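# El azul que salía de la tina

Hay que asomarse a una tina de índigo al menos una vez en la vida. El líquido no es azul: es de un verde amarillento, turbio, con una espuma cobriza por encima que los tintoreros llaman la flor. Se mete la madeja, se espera, se saca, y durante unos segundos la lana tiene color de lechuga. Luego el aire empieza a trabajar y el verde se va yendo por las puntas, después por el centro, y cuando quieres darte cuenta tienes en las manos un azul profundo que no estaba en ninguna parte. Lo he visto decenas de veces y sigo soltando la misma exclamación (la última vez, bastante alta, con el taller lleno de gente).

El taller en cuestión se llama Clollero y ocupa los bajos de una antigua lavandería en Larnurell, un pueblo de 1139 habitantes con dos panaderías y un río que en mayo baja con ganas. Llegué a las ocho de la mañana, que es cuando se destapan las tinas. Huelen fuerte, a establo y a heno fermentado, y a la media hora ya no lo notas. O crees que no lo notas, hasta que vuelves al coche.

Son cuatro tinas enterradas hasta media altura para que conserven el calor. Se alimentan con salvado, un poco de cal y paciencia: las bacterias hacen el resto, quitándole el oxígeno al pigmento para que pueda disolverse y entrar en la fibra. Si la tina se enfría, se duerme. Si se remueve demasiado, se agota. En Clollero las miran, las huelen y hasta las prueban con la punta de la lengua, una costumbre que yo respeté desde lejos.

## Treinta y un azules

Lo que me tenía enganchada antes de llegar era la escala. En una pared del taller cuelgan 31 madejas de la misma lana merina, cada una con un baño más que la anterior. La primera apenas tiene color, es como leche aguada con una gota de tinta. Hacia la octava aparece el azul del cielo de media tarde; pasada la veinte, el de los monos de trabajo de nuestros abuelos. Las últimas son casi negras y, si las acercas a la ventana, devuelven un destello rojizo precioso.

Ahí empieza una discusión que lleva siglos abierta: ¿dónde termina el azul? Newton le dio al índigo un sitio propio en el arcoíris, entre el azul y el violeta, y todavía hay quien se lo disputa. Hay lenguas que reparten el azul en dos palabras y otras que lo juntan con el verde. En castellano tenemos añil, una palabra maravillosa que nos llegó por el árabe y que muchos asociamos a las bolsitas con que se blanqueaba la ropa y se repasaban las fachadas encaladas.

La pregunta se complica en cuanto el color sale de la lana. Una misma tinta cambia sobre seda, sobre algodón, sobre una pared rugosa; cambia con la luz del norte y con una bombilla cálida. Y cambia, sobre todo, según lo que tenga al lado. Un añil junto a un blanco se enfría, junto a un naranja se enciende, y arrimado a un turquesa se inclina sin remedio hacia el morado.

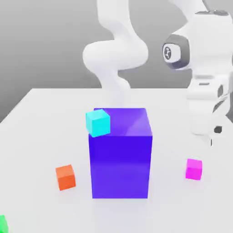
Por eso en el taller no dan nunca una muestra suelta. Quien encarga una tela se lleva a casa tres o cuatro retales y los deja unos días sobre el sofá, junto a la ventana, encima de la mesa de la cocina. La casa Restrepo, que teje mantas con lana de Clollero, hizo lo mismo antes de elegir el tono de su última serie: 100 piezas, todas del baño decimocuarto, y no hay dos idénticas. A mí me parece su mayor encanto. Una tira ligeramente al gris, otra tiene una veta clara en una esquina, y al tocarlas sueltan todavía una pizca de pigmento en los dedos.

El próximo proyecto es vegetal de principio a fin. En la finca Nutaletti, a un paseo río arriba, han plantado más de 3000 matas de hierba pastel, la planta que dio azul a Europa antes de que llegara el índigo de ultramar. Es humilde, de hojas alargadas y flores amarillas, y rinde mucho menos que su prima tropical. Pero el tono que deja es suavísimo, un poco empolvado, y en el taller están deseando verlo colgado junto a las otras madejas.

Me marché con las uñas azules y un ovillo del noveno baño en el bolso. Todavía no sé qué voy a tejer con él; de momento lo tengo en la estantería, junto a la ventana, y por las tardes lo cambio de sitio.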